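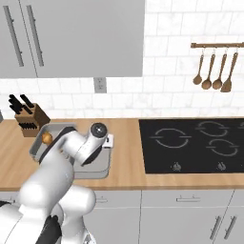 Brock Doucette:所以你们在仿真厨房里跑分,跑出来的高低到底能信几成?我见过太多仿真里满分、上真机就去撞桌子的策略了。

---

这条回复我收藏了,打算印出来贴在显示器边上。问得好,也问得我有点疼。连着发几条讲讲我们这半年在 Omska 里干了什么,顺便交代一个不太体面的结果。

---

先说 Omska。一套厨房操作的评测环境,台面、灶台、柜子、烤盘、几样食物,一条机械臂。任务都很家常,主要是把吃的从一处挪到另一处。论文里要写成"多物体语义条件下的桌面重排",审稿人才肯往下看。

---

比的是两个策略,Lusico 和 Yao。前者大,后者小。前者推理一次够我喝口水,后者快得多,可惜性子急,经常物体还没夹稳就想走。组里人各有偏爱,组会上吵了不止一次,吵法跟吵豆腐脑甜咸差不多。

---

以前我们怎么比?各跑各的。今天 Lusico 跑一批随机摆放,明天 Yao 跑另一批随机摆放,然后两个成功率往表格里一填,高的加粗。

加粗这个动作我做了两年,手很熟。

---

毛病很明显:随机摆放之间的难度差得太多。一块鸡肉躺在烤盘中间,和贴着盘沿,对夹爪来说基本是两种食物。谁抽到的盘沿多,谁就"能力较弱"。

我们有一版内部报告,结论里那点差距,回头一查,大半是抽签抽出来的。报告已经发出去了,抄送名单很长。

---

这次换成配对评测。做法土得很:

- 先生成一批初始状态,存盘,锁死
- 每个初始状态,两个策略各跑一次
- 物体位姿、光照、相机、物理种子全部一致
- 统计时按对来看,重点看两边结果不一样的那些对

统计学课本里早就有的东西,医学那边用了不知道多少年。我们把它搬过来,起了个名字,做了张流程图。

---

初始状态定了 30 个。有人会问怎么不定一千个,仿真又不要钱。

仿真不要钱,人工看录像要。自动判定成功这件事我们试过,判定脚本一度认为"把烤盘整个推下台面"也算完成,理由是食物确实离开了原来的位置。从那以后每一段都由人看。

---

结果:Lusico 成了 17 个,Yao 成了 13 个。

放在以前,到这里就可以加粗下班了。

---

按对拆开看:

| | Yao 成功 | Yao 失败 |
|---|---|---|
| Lusico 成功 | 10 | 7 |
| Lusico 失败 | 3 | 10 |

真正能说明谁强谁弱的只有 7 和 3 这两格。其余的要么两个都会,要么两个都不会,对分胜负没有贡献,对我的心情有。

---

拿 7 比 3 去做精确的 McNemar 检验,离显著远着呢。抛硬币抛出 7 比 3,没有人会去写论文说这枚硬币的架构更优越。

我把这句话原样写进了初稿,导师删了。我又加回去了。目前在第二轮。

---

回到 Brock 的问题,仿真高低能信几成。按我们手头这点数据,连仿真里面的高低自己都还没站稳,先别急着拿去跟真机对。这个回答大概不是他想听的,也不是我想写的。

--- 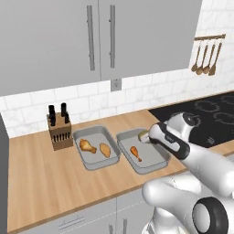 不过配对还有个好处,跟显著不显著无关:可以逐对看录像。同一个开局,一个成一个败,两段并排放,往往几秒钟就能看出岔路口在哪里。

以前各跑各的时候,失败录像就是一堆失败录像,看完只觉得累。

---

拿 Lusico 赢的那 7 对来说,看下来 Yao 大多输在同一个地方:闭合夹爪之后立刻抬手,不确认。物体歪一点就滑。给它在闭合后强行加一小段停顿,重跑这几个开局,救回来好几个。

整个"小模型能力不足"的叙事,有一部分是缺一个 sleep。

---

当然,在你盯着看过的失败样例上打补丁,再在同一批样例上报告进步,这种事叫什么大家心里有数。所以补丁版的数字不进正文,等新的一批初始状态锁好再跑。

我承认我有那么一个下午很想让它进正文。

---

Yao 赢的那 3 对更有意思。Lusico 在里面都表现得很犹豫,夹爪悬着,往左一点,往右一点,直到时间用完。

我们一开始以为是指令里食物的叫法有歧义,换了说法重跑,照样悬着。后来怀疑是训练数据里示教的人自己就爱悬着。翻了示教数据,嗯,有一位同学确实如此。该同学正在发这条帖子。

---

两个都失败的那 10 对,是我现在最想花时间的地方。里面有不少是物体贴着盘沿,夹爪一侧的手指下不去。这种开局换谁来都难,拿来比大小没用,拿来出下一版任务集倒是正合适。

以前的做法里,它们只会安静地把两边的平均分一起拉低,然后被归为"挑战性场景"。

---

有人私信问渲染。材质和光照花了不少功夫,瓷砖的纹路调过很多遍。对策略到底有没有影响?没做消融,不知道。对申请经费有影响,这个我知道。

---

还有人问为什么不直接上真机。真机在 Purnis,我们有,要排队。而且真机上做配对,意味着每次都要把食物模型摆回一模一样的位置,靠胶带标记和眼力。我们摆过一轮,摆到后面,同一个"位置三"在不同人手里各有各的理解。

仿真在这一点上实在省心,存盘读盘,一个像素都不跟你讲感情。

---

真机那一轮放在九月。计划是只挑仿真里结果不一致的开局去复现,看看两个策略在真机上是不是也在同样的地方分道扬镳。要是分得一样,Omska 至少能当个诊断工具用。要是不一样,Brock 可以来转发第一条,我不删。

---

几条给同行的具体建议,都是踩出来的:

1. 初始状态存文件,别只存随机种子。引擎升一次版本,同一个种子给你的是另一个厨房。
2. 策略自己带采样的话,采样种子也要记。我们漏过一次,重跑对不上,两个人互相怀疑了三天。
3. 报告里放那张二乘二的表。就四个数,占不了多少版面。
4. 看录像的人别知道哪段是谁的。我看 Lusico 的录像明显手松,这是同事拿记录糊到我脸上的。

---

第 4 条补充一下:改成盲评以后,有一段我判了"勉强成功",同事判了"显然失败"。食物是进了烤盘,一半在里面,一半搭在边上。我们为"进"这个字讨论到食堂关门。

现在的规则写成:松开夹爪、手臂撤走后,物体完全在盘沿以内。按新规则把之前的全部重看了一遍,上面的数字是重看之后的。

---

初始状态文件和判定规则整理完会放出来,代码要再等等,里面有些变量名暂时不适合见人。

---

刚看到 Brock 又回了一条,问那个 sleep 到底停多久。

调出来的。别问怎么调的。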